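Speaker notes – "Reading the quote before you sign it"
Talk slot: 2 p.m., small room. Forty minutes with questions. Clicker is unreliable, stay near the laptop.

Slide 1. Title

Say who I am, keep it short. Yesenia Cisneros, I buy equipment for the returns side of Brurnico. I'm not a roboticist. I sign for things and then I get the phone calls.

Say what the talk is: a review of one offer. Itance sells a kit called Fament. You get hand-held grippers, a recording app and a training service. Your people do the task with the grippers in their hands, the recordings go off to Itance, and a policy comes back that is supposed to run the same task on a pair of arms. We had the trial package. Our task was garment hangers: pick up, turn, hang on the rail.

Say early that Itance did not pay for this and did not see these notes. They know I'm giving the talk. Romain Coste from their side may be in the room, so be fair, and if he puts his hand up let him speak.

Slide 2. What the brochure promises

Read the three lines off the slide and stop. Don't do the voice.

"Teach by doing." "No robot needed to start." "Any task, any hands."

First one, fine. Second one is true and is the best thing about the product. We were recording before we had decided which arms to lease, and a warehouse can't usually say that. Third one is where I want to spend the next half hour.

Slide 3. Why hangers

People laugh when I say hangers. Let them, then explain. Returned garments come back to us on hangers, off hangers, or with the hanger in the bag. Sorting the hangers out by hand is dull work and people don't stay in it. A hanger looks like an easy object. It's stiff, it's light, it doesn't roll away. It's also thin, slippery, a funny shape, and it lies almost flat on the table, so you have very little height to get hold of.

Lammers sell us most of the hangers we stock. Plastic, several shapes, some with little catches for straps. I mention the catches because they come back later.

Slide 4. The kit out of the case

Good points first.

Case is sturdy. The grippers are lighter than they look and the linkage moves smoothly. Finn Harms, who did most of our recording, has big hands and still found a grip he could live with. The app starts every time. When a recording fails it tells you right away and doesn't wait until the upload.

Then the complaints. The quick-start sheet shows you how to hold one gripper and says nothing useful about two. The case has foam cut-outs for the grippers and nowhere for the cables. Replacement pads are sold as a "consumable" and the quote does not say how many you'll use. Ask that question in writing. I asked it on the phone and got a cheerful answer I can't do anything with.

Slide 5. Two hands

Slow down here, this is the first real point.

The demo reel on their site is nearly all one gripper. Cups, blocks, a sponge. You can tell a story with one gripper. Our task needs two, because the hanger has to be turned over and handed across, and the moment you have two grippers over something this thin you're working in a very tight space. The pads are wide blocks. The bar is narrow. You open up, come down on both sides of it, and hope the pad doesn't touch the table before it's low enough to close on anything.
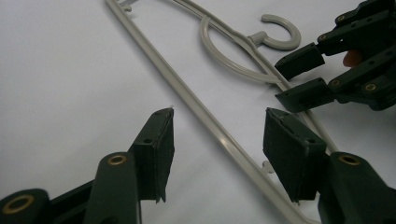 Finn's way of doing it was to settle one gripper on the long bar first and bring the other to the shoulder. Jannik Görtz, on the other shift, went for the shoulder first and then the bar. Both of them got good at it. Both are sensible ways to pick up a hanger. Ask the room: which one does the policy learn?

Wait for an answer. Someone will say "both". Then say that's what I thought too, and Itance's own support engineer told us to pick one and re-record the other shift. That's a cost, and it isn't on the quote.

Slide 6. The number on the quote

The package we bought was priced for 708 recordings. Put the number up and leave it up.

Questions I should have asked before I signed:

Are those recordings submitted or recordings accepted? On our contract, submitted. A recording you throw away because somebody sneezed still comes off the total if it was uploaded.

Who decides if a recording is good? They do, after upload. We got a pass or a fail and a one-word reason. "Occluded" was the favorite. Our people did not know that word and shouldn't have to.

Does a re-record after a change of method count again? Yes.

Is the number enough for the task? The salesman said it was "typical for a task of this type". I asked what type. I'm still curious.

I don't think anyone lied to us. I think the number was picked to make a price, and the price was picked to land just under what a manager like me can approve without a second signature. Say this calmly. If Romain is there, look at him and smile.

Slide 7. Training the people

The sales deck says 12 minutes from opening the case to the first usable recording. We got a first recording in that time. Usable is a different matter. For the early ones, people moved the way they move with their bare hands, which is fast, with little corrections all the way. The grippers don't like that. You have to slow down, commit, close, lift. Jannik said it was like eating with someone else's fork. Use that if the room is friendly.

The strap catches. Nubs on the bar are just where a tired person puts the pad down, and then the grip sits crooked and the hanger swings when it comes up. A person feels it and shifts. Through the gripper you feel much less of it. We ended up writing our own rule, grip on plain bar only, and taping it to the wall. I'd have liked the vendor to tell us that. They must have seen catches before, or they haven't and "any task" needs a second look.

Also mention wrists. An hour is fine. A full shift of it is not, and our safety lead Krešimir Atanasov set a limit before anyone had to complain. The manual has no guidance on this at all. If your site has anyone in Krešimir's job, bring them in before the kit arrives. I brought him in after, and he was right to be annoyed with me.

Slide 8. What came back

Be careful on this slide. No triumph, no horror stories.

The policy came back in April. On the leased arms, with the hanger shape we recorded most, laid out the way we laid it out, it worked often enough that people stopped to watch. With the other shapes it got worse. With two hangers hooked together it tried to carry on as if there were one. We had never recorded two hooked together, so I can't blame it for that. But our bins are full of hangers hooked together, and at no point in the sales process did anyone ask to see a bin.

I don't have a success rate to show you. We didn't keep score properly and I won't put up a figure I can't stand behind. If a vendor shows you one, ask who laid out the table.

(If someone asks whether the arms or the policy was at fault: we couldn't tell, and the contract doesn't oblige Itance to help us find out.)

Slide 9. What I'd put in the contract

Don't read the whole slide. Pick from it depending on time.

Accepted recordings, never submitted ones. A written list of what makes a recording fail, in plain words, with short clips of good and bad. A visit to the real workplace before the price is set. Pads priced per set, with an expected life. One free round of re-recording if the vendor changes the advice on method. The raw recordings belong to us and come back to us in a form someone else can open.

On that last one: ours do come back, in Itance's own format, with a converter that is "on the roadmap". I have been in purchasing long enough to know what a roadmap is. Until the converter exists, you can't take your recordings to a second supplier, and so you can't really get a second price.

Slide 10. Would I buy it again

People will only remember this slide so get it right.

The grippers, yes. They're well made and my people used them without much fuss after the first days. The app, yes. The training service on the terms we had, no. I'd want to rent the kit, record a small batch, see what comes back, and only then talk about a large package. Itance doesn't offer that today. Romain told me on a call they're "looking at smaller entry points", and I'd be glad to see one.

I'm not here to say the idea is bad. Recording skilled hands without tying up a robot makes sense to me, more than it did before the trial. What I'm skeptical about is a fixed price for a task the seller hasn't looked at.

Questions

Likely ones:

Did anyone lose a job over it? No. The hanger bench has the same people on it, doing it by hand.

Why not a simple machine for hangers? We looked. They're built for one shape in large volume and we get every shape there is.

Are you still a customer? The trial is over and we're talking. Leave it there.

If it runs short, go back to slide 6 and offer to go through the quote line by line. Printed copies with the prices blacked out are in my bag, hand them out at the door.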